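Winter clothes, out and sorted
Keir Ritchie
Posted 30/10/2024

Gallery | Notes | Older pages

The winter clothes come out of the hall closet and the attic at the end of October and go back up in March. I keep a page for it each year so I can check what we have before buying anything. The notes are short and go in the order I did the work. Spare room first, then the hall.

We live in Erley, in a house with two small closets and a low attic. Everything thick has to be put away for the summer or the closet doors won't close.

The attic boxes

Taststead boxes with the clip lids, the 60 liter size. The clips on one have gone stiff and I opened it with a butter knife. The labels are masking tape and marker. Two had fallen off and were stuck to the attic floor.

The box marked SCARVES ETC had scarves in it, and also a bag of curtain hooks and the instructions for the old boiler. The hooks went to the kitchen drawer. I threw out the instructions.

I used to keep blankets in the attic as well. They smelled of dust by the fall and had to be washed before anyone could use them, so now they live under the bed in the spare room.

Sweaters

Wool on the left side of the shelf, everything else on the right. I fold them in thirds with the sleeves behind. Hanging them stretches the shoulders, and I have a gray one with points on it from a wire hanger that never came out.

Moth holes in the brown cardigan, near the hem. It went into a bag in the freezer with the other wool from that box. It can be darned. I have the right brown, or close to it, left over from a hat.

The cream fisherman's sweater has been too small for everyone in the house for a while now. It goes to the thrift store in Grostwood.

Hats and gloves

I put these in a flat basket on the closet floor where the kids can reach it. Single gloves stay until Christmas and then they go. A few pairs of the thin stretchy kind are worn through at the thumb, but they still work under mittens for sledding.

The blue knit hat is mine. It says 100% acrylic on the tag and has been through the dryer more times than I would recommend.

Boots

Newspaper in the toes over the summer works fine and I will do it again. The leather pair got one coat of wax, and they will get another before the snow. Rubber boots were rinsed in the tub. I cut new laces for the tan ones from the long spool, which had 100 feet on it when I bought it and is still going.

The boot tray goes by the back door. It was in the garage under the paint cans, in case I look for it again next year.

Raincoats

Not really winter clothes, but they share the rail. I wiped them down and hung them at the far end. The yellow one needs a new hanging loop. The last one was a piece of ribbon and it lasted two weeks. I'm going to use a strip of twill tape this time and sew it through the collar seam.

Puffer jackets

These take up the most room and need the most checking. I lay each one flat on a bed, go over the seams for loose stitching, and run every zipper up and down. A zipper that sticks in October will break in January. Rubbing a plain candle along the teeth is enough for most of them. For metal ones I use pencil lead.

Pockets get emptied at this stage too. It was mostly tissues and receipts this year, along with a parking stub from Baird that I had no use for.

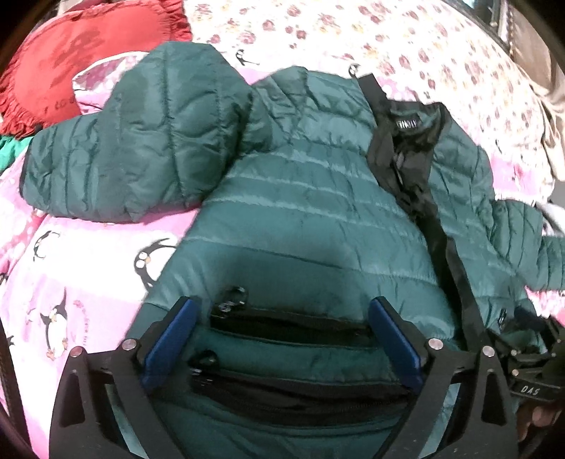
After the zippers I do the washing. Puffers go in on cold with half the usual soap, one at a time, zipped up and turned inside out. They need a second rinse. Then low heat in the dryer with a couple of clean tennis balls, stopping every so often to break up the clumps by hand. It takes most of an afternoon per jacket. If the filling still feels lumpy at the end, it is still damp inside and should go back in.

I don't use the vacuum bags anymore. They save space, but the jackets came out flat last year and one of them never recovered. A cotton pillowcase holds one adult jacket loosely, and two of them fit side by side on the closet shelf.

Wool coats

There are two of these, and both got brushed outside on the step with the stiff brush, collar first and then down. The navy one has a button hanging by a thread. I sewed it back with a small flat button behind it on the inside so it won't pull through the cloth.

The dry cleaner in Baird is the one we use for these. I take them in March before they go away and leave them alone in the fall.

Snow pants

One pair fits, one pair is close, and one pair goes to Grostwood with the sweater. I let the hems down on the close pair. The old crease still shows but it will be covered by boots.

The hall closet

Coats on the left by size, raincoats on the right, bags on the hook inside the door. The rail had started to sag in the middle, so I moved the bracket to a stud and put in longer screws. It doesn't move now.

Summer jackets and sun hats are in the empty boxes, relabeled, and back in the attic. I wrote on the lids directly this time and skipped the tape.

Still to do

Darn the brown cardigan. Twill tape for the yellow raincoat. Look for the other half of the red mittens. Drop off the Grostwood bag.

Last updated by Keir. Comments are closed on this page.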